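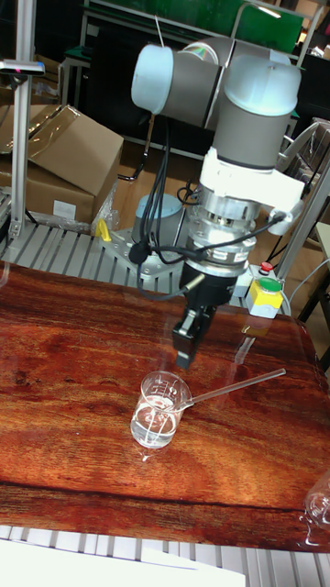 One customer told us that what she wanted from robot software was for it to stop being interesting. She had sat through enough demos where the arm did something clever and the vendor clapped. She wanted to type in a job, go to lunch, and come back to a log file she would never need to open.

We put that in the product plan more or less word for word.

Home | What We Build | About | Careers | Contact

Company / Who we are

2026-07-18, by the Vedham team

Vedham writes control and planning software for robot arms that do small, fussy jobs. Stirring, for instance. A person can stir a beaker while thinking about their mortgage. An arm has to find a glass rod it can see straight through, close two fingers on it hard enough to hold and softly enough to keep it in one piece, and then move the far end of it around inside more glass.

Glass is where perception software goes to be humbled. Depth cameras look at a clear rod and report whatever is behind it, with great confidence. Our perception package, Astent, was built for this. It works from edges, highlights and the general suspicion that something is there, and it hands the planner a best guess along with a number saying how good the guess is. When the number is low, the arm waits and looks again. We think more software should do this. A few people, too.
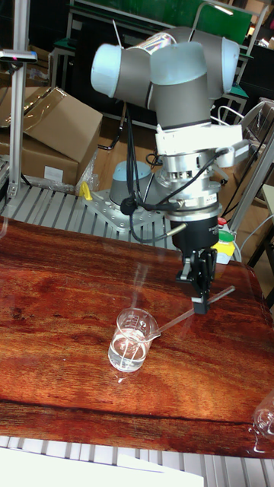 The planner is called Pruvitz. It treats a held rod as part of the arm, so the tip gets planned for along with the fingers and the elbow. This sounds obvious and took us until February to get right. Early versions were very careful about where the gripper went and had no opinion at all about the six inches of glass sticking out of it.

Under the planner sits the force control loop, which reads the sensor at the wrist and decides how much contact is too much. It is the least glamorous code we own. Our regression suite has 1,849 tests, and the force loop accounts for more of them than anyone planned. A change has to pass 100 percent of the suite before it goes near hardware. It used to be 96, until we had a long talk about what was in the other four.

Then there's Mahlangu, our logging and replay tool, which began as a script to settle arguments. Every run records what the perception code believed, what the planner asked for and what the wrist felt, all on one timeline. You can scrub back and find the moment things went sideways. It has ended a lot of debates, most of them in favor of the robot.

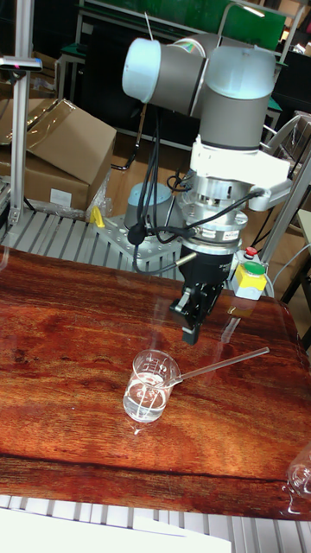
We sell to labs and to the companies that build cells for labs. We don't make arms or grippers, and we have no plans to. Plenty of firms do that well, and their shipping departments are much bigger than ours.

New hires write a skill in their first month and run it 150 times on the bench before anyone else is asked to look at it. The first few runs teach you about your code. The rest teach you about the lighting, the tabletop and your own patience.

If you have a task that's dull for people and oddly hard for machines, write to us through the Contact page. Tell us what the objects are made of. If the answer is "clear, shiny and a bit slippery," put that in the subject line and we'll make coffee first.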